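What the simulator changed in our kitchen

Posted in: Work

I've been asked a few times what automation has meant for the prep staff at Flencombe, so I'm writing it down once. Flencombe is a contract kitchen. We cook for aged care homes and two small hospitals, and I look after the process side: recipes, timings, equipment layouts and now the arm.

The arm does one job, tending the cooktop. It stirs, lifts and moves utensils between the rail and the pot. Every new task is built in simulation before it goes near the real line. Navarrete, the integrator, supplied the software and a set of stock kitchens to practise in. None of them match ours. That matters less than I expected for early work, where the question is mostly whether the arm can reach a handle without hitting something on the way.

The first effect on people was in the roster. Before, one cook stood at the burners for most of a shift. Now the same cook loads ingredients, checks temperatures and signs off each batch, and the standing time at the heat is down to 30 minutes in a stretch. The temperature log is still done by hand, at the food safety auditor's request.

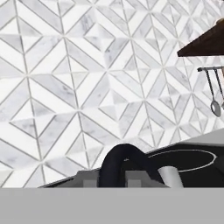 The second effect took longer to show up. A task that runs cleanly in simulation still needs somebody who knows how the food behaves. The simulator has no opinion on whether a white sauce is about to catch. Eulalia Barrientos has been on sauces for 18 years, and she now spends two hours of each shift with me going over task sequences at the desk. She asked for a higher pay grade to cover it, and got it after one refusal. I think the refusal was a mistake. The work is skilled and it should have been costed from the start.

Her most useful correction so far was to the stirring path. I had programmed a circle at constant speed. She wanted a figure eight with a slow pass along the wall of the pot, and a pause before the direction changes. It added 60 lines to the script and a fair bit of testing. We use it for everything thick.

Some things got worse. The cooks used to rearrange the bench to suit themselves, and they can't any more – a ladle hung on the wrong hook stops the task and someone has to clear the fault. Faults take over 2 minutes to clear if the person hasn't done it before. I've put in a request for a wider search area at the rail, which would fix most of it.

Our other site, at Pundthorpe, gets its arm in January. The cooks there have asked to see the task sequences before the layout is fixed, and I've sent them the current set along with Eulalia's notes on stirring.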